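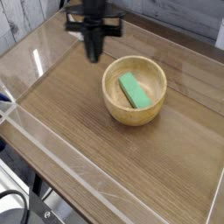
Zilell Opens Its Free Wood Care Evenings to All Comers This November

DILTUS – Anyone who has ever pulled a favorite salad bowl out of the cupboard and found it gone gray and thirsty will be glad to hear that Zilell, the small maker of oils and waxes for household wood, is bringing back its free wood care evenings, and this time you don't need to have bought a thing from us to come along.

The evenings began last winter as a way to say thank you to customers who kept writing in with questions (wonderful questions, some of them two pages long). We put out chairs, made far too much coffee, and ended up welcoming 743 people over the season. Many brought pieces that had been in their families for a good long while, and more than one cutting board went home looking better than its owner remembered it.

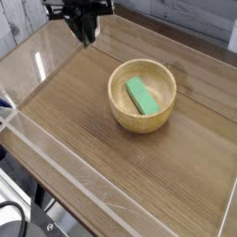 Starting in November, the doors will open at 6:30 p.m. and the talk will begin at seven. Each evening runs for two hours, with a long break in the middle, and there is room for questions right through. Guests may bring up to 3 pieces of their own, as long as they can be carried in by one person. Please leave the dining table at home, much as we would love to meet it!

"People are often a little afraid of their own wood," said Jin-sol Wi, who leads the program. "They keep a lovely bowl on a high shelf for years and never put so much as an apple in it. I would like them to take it down, use it at supper, wash it by hand, dry it, and give it a bit of oil when it starts to look dull. It is ten minutes of work and very pleasant work too."

The first half of each evening covers everyday care: washing, drying, oiling, and where to keep things so they stay out of the sun and away from the stove. The second half is given over to small repairs, such as raised grain, light scratches and the white rings left by a cup.

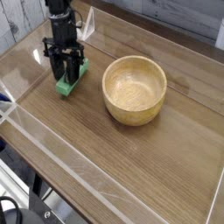 Children are very welcome, and from this season they will have a table to themselves with a helper from Dotik, the toy workshop next door. Young guests will sand and wax a set of plain blocks to take home, and they can choose to leave them bare or have them painted in a good strong color, a bright green like that of the rectangular block shown here being the one we expect to run out of first. Everything used at the table is washable, but an old shirt is still a fine idea.

Zilell will also be giving away 978 sample tins of Dotik & Zilell So, a soft beeswax blend the two firms have been working on together since spring. Each household may take one tin, along with a printed care sheet that fits nicely inside a kitchen drawer.
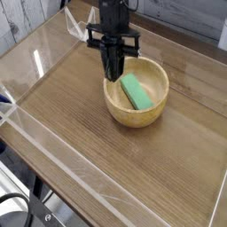 A round wooden bowl on the tabletop.

Seats are free, but the room holds 300 and we do ask that you reserve a place by phone or at the Zilell shop counter in Diltus. The building is step-free from the street, and parking behind the shop is open to guests from 6 p.m. If you find you can't make it after all, please let us know so that we can pass your chair along.

About Zilell
Zilell makes oils, waxes and brushes for the care of wood in the home. Its products are mixed and packed in Diltus, where the shop is open daily until 5 p.m.

Press contact: Jin-sol Wi, Zilell, Diltus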